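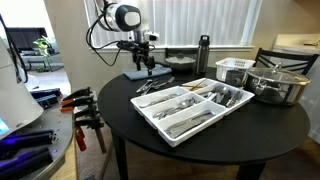 Visiting Drenamano: your questions answered

I've been writing up my hill trips for a good few years now, and Drenamano is the place that fills my inbox. I stayed there in April with my friend Bradley Naylor, went back for a second look on my own, and I've put the things people ask most often on one page so I can stop typing them out. If yours isn't covered, leave it in the comments and I'll add it when I can.

Where is it, exactly?

Drenamano is a hill village at the top of the Bilyk valley, where the road gives up and the footpaths take over. Most people come up from Seltex, the market town at the valley mouth, and you'll almost certainly pass through it whether you mean to or not. There's one road in. It follows the river for most of the way and then climbs hard through pine woods, and the village appears all at once on the last bend, which made me laugh out loud the first time.

Why do people go?

Walking, mainly, and the temple at Gimutell. The temple sits on a shelf of rock above the village, and families from all down the valley climb up to it in spring. I'm not religious myself but I was made very welcome. You also get the big white peaks to the north if the cloud lifts, and old slate-roofed houses with carved doorframes in the upper lane. It isn't a resort! Anybody hoping for a cable car and a shopping street will be bored by teatime.

How do I get there from Seltex?

By shared jeep or by the bus. Jeeps go from the yard behind the vegetable market and leave when they're full, so early is better. I got there at half past six and we were off by seven. The bus is slower and stops for everyone and everything, but it's cheaper and you get a proper seat. Sit on the left going up for the river views. If you're queasy on bends, sit at the front and go easy on breakfast.

Can I drive myself?

You can, and plenty do. The upper stretch is narrow, with passing places cut into the bank, and the custom is that whoever is coming down backs up. Bradley drove us the second half of the way and was rather quiet for an hour afterwards. Fill up in Seltex, as I never found a pump higher up. Parking is on the flat ground below the school.

How many steps are there up to Gimutell?

166, from the arch at the bottom to the temple courtyard. I counted going up and again coming down because I didn't believe myself the first time. They're uneven and quite tall in places, and there's a handrail only on the top part. There are benches along the way (the one under the big walnut tree is the one you want). Somebody reasonably fit will manage it without much bother. With bad knees, take a stick and take your time.

What should I wear to the temple?

Shoulders and knees covered, shoes off at the courtyard gate. The stone is freezing first thing in the morning, so thick socks are a kindness to yourself. Ask before you photograph anybody, and put the camera away altogether inside the inner room.

When is the best time of year?

I can only speak properly for April, and I loved it. The rhododendrons were out along the Bilyk path, the mornings were clear and the cloud tended to build after lunch. People in the village told me autumn gives the sharpest mountain views. In the rains the road is often blocked by slips and I wouldn't plan anything tight around it. Winter is cold, with snow on the upper lane, and a lot of the rooms shut.

Where did you stay?

In a family guest house on the upper lane, two nights the first time and longer on the return trip. The rooms were plain and very clean, there were heavy quilts, and hot water came in a bucket if you asked the evening before. I don't list names and phone numbers here any more as they go out of date so fast. Ask at the tea stall by the jeep stop and you'll have a bed sorted before your glass is empty.

What's the food like?

Simple and filling. Lentils, rice, flatbreads, greens from the terrace, and a sour pickle I still think about. There's a sort of buckwheat pancake at breakfast which comes with honey from the hives behind the houses. Vegetarians will be perfectly happy. Vegans should say no butter, and then say it again, nicely.

Is there a good walk that isn't the temple?

Yes, the Bilyk path! It runs 13 kilometres along the side of the valley, from the village down to the lower bridge, and it's mostly downhill if you start at the top. We set off after breakfast and were at the bridge by mid-afternoon, with a long lunch stop and a lot of looking at birds. The bus back up passes the bridge late in the day, but check the time with the driver on your way in. There's one stream to cross on stepping stones, and after heavy rain I'd turn round there.

Do I need a guide?

For the temple and the Bilyk path, no. For anything over the ridge, yes please. The tracks up there divide and divide again, and the cloud comes down quickly.

Will my phone work?

On and off. I had a signal by the school and on the temple steps, and nothing in my room. Download your maps in Seltex. Bring enough cash as well, because there was no cash machine in the village and the tea stall doesn't take cards.

Did I feel the altitude?

A bit. I had a dull headache the first evening and slept badly, then felt fine. Drink plenty and don't rush up to Gimutell the afternoon you arrive. If you've any heart or chest trouble, have a word with your doctor before you book.

Is it all right with children?

Carys Gough wrote to me after taking her two, and they had a lovely time once they'd got over the jeep. She says the stream below the school kept them busy for a whole morning, and that she wished she'd packed more dry trousers. The upper lane has some drops with no wall, so little ones want a hand to hold.

Can I use your photos?

For school projects and parish newsletters, yes, just put my name on them. For anything you're selling, drop me a line first.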